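Two Days at the Jultton Book Fair

Posted 29 December 2019

I have been meaning to write this up since October, when Kirsty Prendergast and I finally got ourselves to the Jultton Book Fair. It's a small press fair, nearly all science fiction and fantasy, held over two days in the old corn exchange. We went because Kirsty wanted signed copies and I wanted to meet Tipene Stubbs, whose Zava series has been eating my evenings for the best part of a year.

Getting in

Doors opened at ten and the queue already went round to the chip shop. There were up to 200 people ahead of us, and quite a few had wheeled suitcases, which I thought was showing off until I saw what they went home with. Tickets were cheap, the tote bag was decent, and the programme was printed in the tiniest type I've ever squinted at.

The main hall was all publishers' tables. I liked the Ngata Press one best — lovely thick paperbacks with proper maps in the front, and a chap who was happy to tell me which of their space operas had a dog in it (two of them, and the dog lives both times). I came away with a first-contact novel set on a lighthouse moon and a battered anthology from the bargain crate.
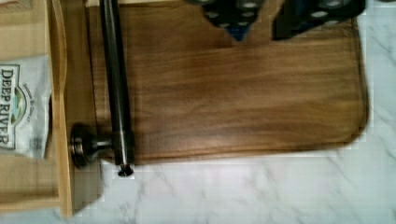 The Tipene Stubbs talk

This was upstairs, in a room with 60 chairs and a lot of people standing along the walls. He read the opening of the next Zava book, where the colony ship reaches its planet and finds the first lot of settlers have been there for generations and don't want company. It's a bit slower than the others, I thought, and sadder. Kirsty loved it and I need to hear more before I make up my mind.

Afterwards he took questions. Somebody asked how he keeps track of all the alien languages and he said he doesn't, his copy editor does, and she has a spreadsheet he's scared of. Somebody else asked whether Captain Tado is really dead. He drank some water and pointed at the next person! I have theories, and if you've read book 5 you probably have the same ones.

He signed for ages. When I got to the front I forgot everything I'd planned to say and told him I liked his commas. He was very nice about it.

Day two

Much quieter, and better for talking to people. We sat in on a panel about how long a series ought to run, which got quite heated for a Sunday-best sort of crowd. One author said she'd stop when her readers did. Another had planned a trilogy and was now writing the eleventh one, and looked tired about it. I'd have liked more time on covers, as they only got to that right at the end and the microphone was playing up by then.

Lunch was the weak spot. One van, one long queue, and the veggie option had gone by noon. Take sandwiches.

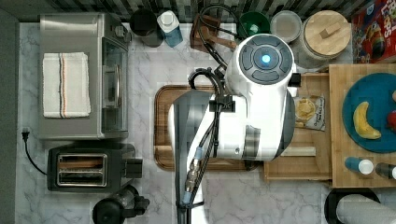 The worktop, with the mosaic tiles behind

We caught the late train back with our bags full and both read the whole way. I finished the lighthouse moon one before Christmas and it's very good up to the wedding, then it goes a bit daft. Kirsty has it now. The fair's on again next October and we've already asked about rooms at the guest house by the station, so if you're going, let me know in the comments and I'll look out for you in the chip shop queue.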